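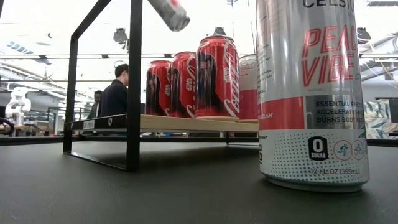
Minutes by Shiela Soriano, Eltness Social Club, January

We started at 7.30, once the heating had been persuaded to come on. Last month's minutes were agreed, bar my spelling of Delorme — sorry!

Item 1: the drinks rack

I'd like the cans kept in rows on the wooden shelf, and everybody was happy with that. The long chat was over whether the Coca-Cola and the Celsius should share a shelf. I said the tall peach one needs its own spot (it's the one people ask me for), and we left it that I'd try it both ways before the quiz night.
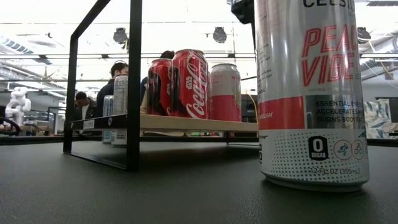
Coca-Cola on the shelf, Peach Vibe Celsius beside the rack.

We have £129 in the drinks tin. Delorme can deliver 200 mixed cans, but that's far too many for our cupboard, so I'm asking Salura for a price on 30 and will bring it next time.
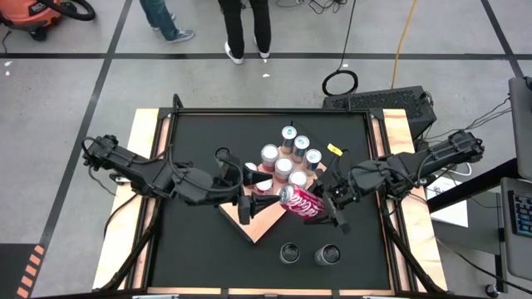

Item 2: quiz night

We've got 17 names down already, lovely to see! Doors at seven, drinks out on the wooden tray before that. Flimo are lending us the microphone again, and I'll collect it.

Next meeting in February, same time. I'm bringing the biscuits.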